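Boltby Quilters and Makers Board > Planning and Layout > Laying out a quilt when you have no design wall

Page 1 of 1

prerell_pam
Joined June 2024
Posts: 125

Hello everyone, I've been reading for ages and finally have a question of my own. I'm making a scrappy quilt for my niece, who is moving into her first flat, and I've cut a great pile of squares in every colour she has ever liked (and a few she hasn't, but I'm fond of them). We rent, so I can't put anything up on the walls, and the carpet belongs to the cat. How do you all work out where everything goes without losing your place halfway through?

stitchinwest
Posts: 2508

Welcome, Pam! I used the spare bed for years and it works well enough, but you can't leave it overnight if you have visitors. An old flannel sheet over the mattress stops the squares sliding. Take a photo before you pick anything up, and then look at the photo in black and white — you'll spot the dark clumps straight away.

Oana Bucur
Posts: 1198

I'm a table person, Pam. I roll brown kraft paper over the whole top and mark it off with blue painter's tape, so every block has its own home and I can wander off for a cup of tea and come back to it. A few creases don't matter a bit. I lay my colours in the corners first, then work towards the middle, and I write the row numbers in pencil as I go so the stacks stay in order on the way to the machine.
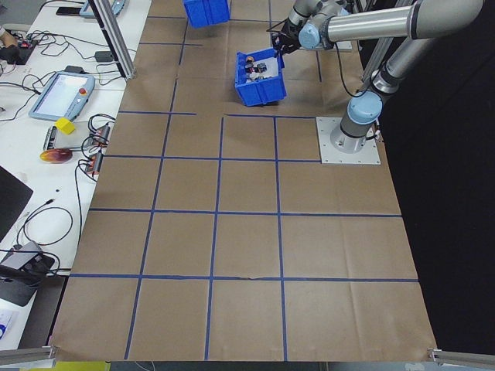 Brown paper and blue tape, squared off across the table

It doesn't need to be perfectly straight either. The tape is only telling you which square is which, and your quarter inch seam will look after the rest.

grumpy_of_josstead
Posts: 500

I'll have to disagree with Oana, much as I love her quilts. If the grid is wonky your eye goes wonky with it, and you end up shuffling blocks about to fix a problem that's only in the tape. I rule mine with a long metal ruler or I don't bother. And a table is too low anyway. You need to stand well back from a quilt to see it, and you can't do that looking down at it.

Oana Bucur

Fair enough about standing back, I do climb on the step stool now and then! But I've never once chosen a fabric by looking at the tape, and you have a whole sewing room, my dear. Pam has a cat.

stitchinwest

Pam, if you want something upright, tack some flannel to a sheet of foam board and lean it on the bookcase. I bought mine at Stougaard back in April and it slides behind the wardrobe when I'm done. Two boards side by side will do a lap quilt.

grumpy_of_josstead

Foam board I can live with. Just check it isn't bowed before you carry it home.

prerell_pam

Thank you all so much, you're a generous lot. I think I'll try the paper and tape on the kitchen table first, as I have both in the cupboard, and save up for the foam board. Does the tape lift off kraft paper cleanly if I need to change the block size, or should I start with a fresh piece?

Oana Bucur

Peel it slowly and keep it low to the table, love. It sometimes takes a bit of the paper with it, so I just flip the sheet over and use the other side.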